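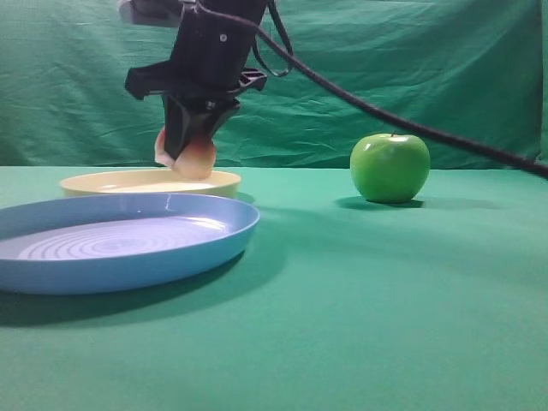
3. MATERIALS AND TABLE LAYOUT

3.1 What goes on the table. Blue plate, cream plate, one green apple, one red-yellow fruit. Green cloth under all of it, second green cloth hung behind. Kept deliberately plain. The question from Section 1 is only how easily a piece of fruit reads against what it sits on, and every extra object (napkin, knife, glass) gave the raters something else to talk about. Pilot sessions at Yüksel had a napkin. Comments were mostly on the napkin.

Plates are plastic, round, shallow, raised rim. Light blue is the larger, and its floor carries concentric ridges that pick up the light. Raters looked at the ridges more than we wanted, see 3.4. Cream is smaller and pale enough that under the lamp the inside goes close to white. Order is fixed: blue in front and to the left, cream behind it. The apple goes on the cloth by itself to the right, well clear of both plates.

The second fruit we call "the blushed one" throughout. Naming it was a nuisance. Hacer Kahraman wrote peach on her sheets, Chaiwat Inthanon wrote tomato for an entire morning, and the coding had to be merged afterward. Red over most of the skin, going to yellow-orange in patches. The blush is why we chose it: one fruit, two contrasts, depending on which side faces the rater.

3.2 Cloths. Both green, not the same green. The hung one is darker and we let it drape. Pulling it tight was tried at Skitedport and dropped, as the clips showed and raters mentioned the clips. The table cloth is lighter and lies flat. Seen from the side it gives almost nothing to look at except shadows, wich is what we wanted from it. Seen from higher up there are faint fold creases left in it. Not ironed out. One rater called them "lines on the table" and we left her response in.

Why green at all. Two reasons, one good. The dining rooms that Hostico supplies use green table covers, and their request started this work. The other is that we already owned the cloth.
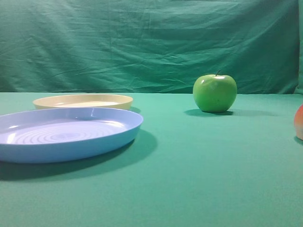
Prutemard, April. Side-view sessions ran in the back dining room, mornings only, blinds down. Lamp set to 700 lux at the cloth, checked before each rater by Slamet Kusuma and again after if anyone had bumped the stand.

3.3 Side view. From seated height the two plates overlap, with the blue one covering part of the cream. This matters more than expected. A rater at the table edge doesn't get two circles, they get one circle and a piece of another, and several described the pair as a single dish with two colors. Moving the plates apart fixes it but also changes how far a hand has to travel, so for the main runs the plates stay close.

Behind the plates the hung cloth is full of creases, worst across the middle, at and above the height of the dishes. We expected complaints. None for the plates. For the apple, some hesitation: green fruit, green wrinkles behind, green cloth below. What rescued it was the highlight on the skin and the shadow on the cloth. The raters who found the apple fastest said they went for the shadow first, then up to the fruit. With the lamp moved to flatten the shadow (Section 5) the advantage went away.

The line where table meets backdrop is weak too. A small change in tone, nothing else. Fine for us, bad as a model for a real dining room, where the edge of a table ought to be findable. Noted for the recommendations, not tested here.

3.4 High view. Standing raters, looking down at an angle. The overlap goes away and the plates separate into two rims with a thin strip of green cloth between them. The blue plate stays empty in this condition and the blushed fruit goes on the cream.

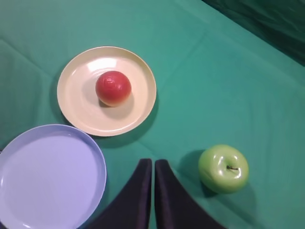 Figure 1. High view, blushed fruit on the cream plate; edge of the blue plate at lower left.

Red on cream was the strongest pairing in the set for all 9 raters. No surprise. Less expected was how the yellow part behaved. Where the skin goes lighter toward the plate, the outline softens, and raters tracing the fruit with a finger in the air tended to close the shape too early at the bottom. The small gray shadow on the plate helped those who noticed it. Turning the fruit so the deep red sat lowest removed the effect, at the cost of losing the color difference we wanted in the first place. Tuncay Kılıçarslan argued for reporting both. We report both.

Gloss: the cream rim throws a bright highlight on the upper inner side. Two raters read it as something lying on the plate, a wrapper maybe. The blue plate has its own glare, plus the ridges, and the ridges under glare were the most commented feature of any object we used. "Looks wet" came up. Nothing in the protocol involved water. A matte plate is the obvious follow-up and Nermin Duman has a set ready at Skitedport, not included here.

3.5 Sequence. Each rater got the side view first, then high, with a pause of 2 minutes between, eyes off the table. The apple stayed on the cloth through both. Fixed prompt, read aloud: tell me what is on the table, starting wherever you like. Starting point was logged before anything else. Then ease of finding each item, scale running up to 8, no midpoint on purpose — raters like a midpoint too much.

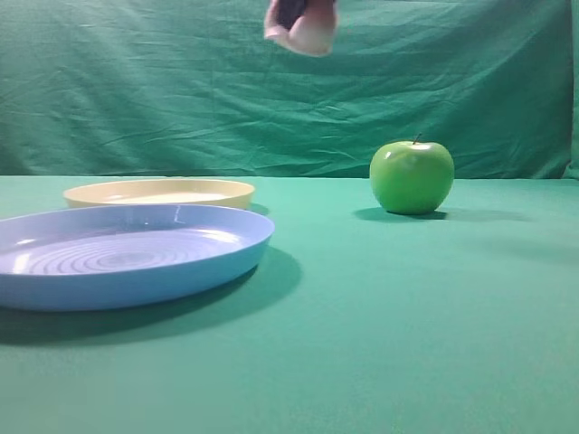
Reading time for this section: 8 min

3.6 Problems with the layout. The blue plate sits far to the left, and it pulls the whole arrangement that way. Plates left, apple right, a wide stretch of open green between. Good separation, but raters who began at the left edge often stopped after the plates and had to be prompted to go on to the apple. We can't tell whether they missed it for color or just for distance. Should have mirrored the layout for half the raters. Did not. Mirrored runs are planned.

Light isn't even either. The table cloth is brighter toward the back and falls off at the near corners, so the apple and the front plate were never on quite the same green. Corrected for in Table 4, using readings taken at the foot of each object.

Last, plastic plates only. Ceramic reflects differently and weighs diferently in the hand, and raters in the later handling task (Section 4) had opinions on both. Those comments are grouped by plate color, then by rater, in the appendix.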